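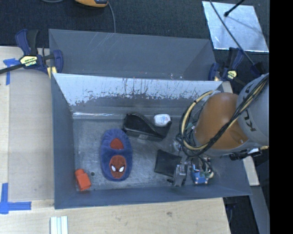

Conservação de têxteis: alterações ao procedimento de triagem

A partir de maio, a triagem das peças têxteis entradas no armazém Zakutora passa a seguir uma ficha única. A ficha anterior, em uso desde a mudança para o edifício Bogdan, tinha campos duplicados para a fibra e para o acabamento, e as duas secções preenchiam-nos com critérios diferentes. Das 3858 fichas revistas durante o inverno, 3328 foram migradas sem intervenção manual. As restantes aguardam nova leitura da etiqueta de composição ou, na falta desta, exame ao microscópio.

A classificação mantém cinco grupos: fibras celulósicas, fibras proteicas, sintéticas, mistas e não identificadas. As peças de pelo ou pelúcia são registadas pela fibra do pelo, ficando a base de malha ou tecido no campo de observações. Quando há enchimento, este tem linha própria. Poliéster e acrílico deixam de ser agrupados, dado o comportamento distinto ao calor: o acrílico deforma com vapor a temperaturas que o poliéster suporta sem alteração visível.

Solidez da cor

O ensaio de fricção faz-se a seco e depois a húmido, com tecido testemunho de algodão branco, numa zona não exposta da peça. Regista-se o valor mais baixo dos dois. Nas peças com estampagem, ensaia-se também o estampado. Debashish Gazi pede que o tecido testemunho seja agrafado à ficha e não guardado em envelope à parte, prática que em Nernine deu origem a trocas.

Humidade e acondicionamento

Os registadores da sala 2 foram recalibrados. O intervalo admitido continua entre 45 e 55 % de humidade relativa, com leitura de hora a hora. Desvios superiores a 5 pontos percentuais devem ser comunicados no próprio dia.

O papel de seda com reserva alcalina não se usa em lã nem em seda; para estas fibras há papel neutro na prateleira inferior. Está encomendado um lote de 100 caixas Kumdale, formato baixo, destinado às peças que não podem ser dobradas. Até à entrega, continuam em uso as caixas antigas, com forro novo.

Dúvidas sobre o preenchimento: Stanisława Baran, extensão interna do laboratório. A ficha em branco está na pasta partilhada, subpasta Triagem. As versões impressas com a tabela de fibras no verso ficam sem efeito e devem ser retiradas dos dossiês.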